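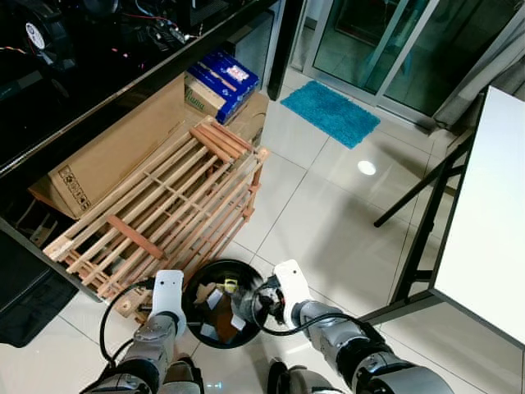 Tuesday, May 12, 2020

Robots > Grippers > Threads

Print this thread | E-mail this thread

OK, gripper comparison thread, as promised! I've been going back and forth between the Lelstead fingers and the Clakberg fingers on our two-arm setup, and I finally have enough notes to say something useful. The job is boring on purpose: pick up torn cardboard and bits of paper, drop them in a trash bin. Our bin is the round black kind with a thick rim, and that rim matters more than I expected. Come in too low and the housing bumps it. Come in high and the light scraps drift.

Rules first. 100 picks with the Lelstead set, 100 with the Clakberg set, same arms, same controller, same speed limit. I swapped fingers and nothing else. A pick counts if the scrap comes up off the surface and ends up inside the bin. Dropping it on the floor is a miss, even if it was a beautiful grab (there were some beautiful grabs).

Lelstead: stiff, narrow tips, very predictable. Love them on cardboard with a bit of thickness to it. Flat paper is another story. They skate right over the top and close on nothing, and then the arm carries that nothing over to the bin with total confidence.

Clakberg: softer pads, wider tips. They bend when they touch down, so you can be a little sloppy on height and still get under an edge. Thin paper is SO much better. The downside is letting go. Small scraps like to hang on to the pad, and I ended up adding a little open-close-open at the release point.
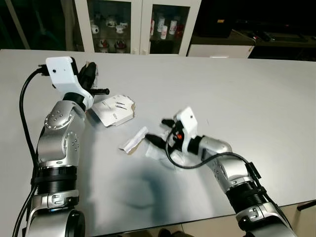
Torn edges turned out to be the best thing to aim for with either set. A ripped piece usually has a lip that sticks up somewhere, and if you line the fingers up across it you barely have to press down at all – clean-cut pieces are way fussier.

Cable notes, for the person who asked. I leave a big loop at each wrist. Too short and it tugs when the wrist rolls, too long and it flops over whatever you're trying to look at. I re-clipped mine 3 times before I was happy and I'll probably do it again.

Controller is still the Apaza. I tried the Irncombe for 2 evenings and liked the menus, but the closing force felt jumpy at the low end, and low end is where you live with paper. Might be my settings! If you run one and yours is smooth, please send me your numbers.

So for now: Clakberg on the right arm, Lelstead on the left. Mixed set, slightly ugly config file, works for me. Going to try crumpled paper in June, plus a different camera angle over the bin – I want a better look at the drop.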